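Tulteo Help > Toys and Play > Cleaning

How do I get scuffs off play food?

Asked Oct 12, 2018 - 240 views

We have a bin of Tanui play vegetables, 2 years old, and the yellow ones look the worst. Wiping with a damp cloth does nothing for the pale rubbed spots. Is there something safe to use? My kids are past the chewing stage but the neighbor's baby isn't.

Answer 1 (4 votes)

Dish soap, warm water and a soft toothbrush. Go along the creases, not across them. Rinse and let it dry on a towel. Skip the magic sponges - they dull the shine and then dirt sticks more. If a spot is still pale once it's dry, the surface is worn and soap won't help. My long yellow one has a whitish patch with a scratch in it, and I've stopped trying.

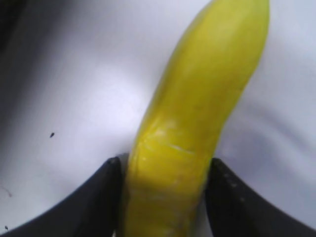 Guvville: Same with ours, the patches stayed after two washes. I'd leave them alone. Don't paint over anything a baby might get hold of.

Answer 2 (0 votes)

just buy new ones, they're cheap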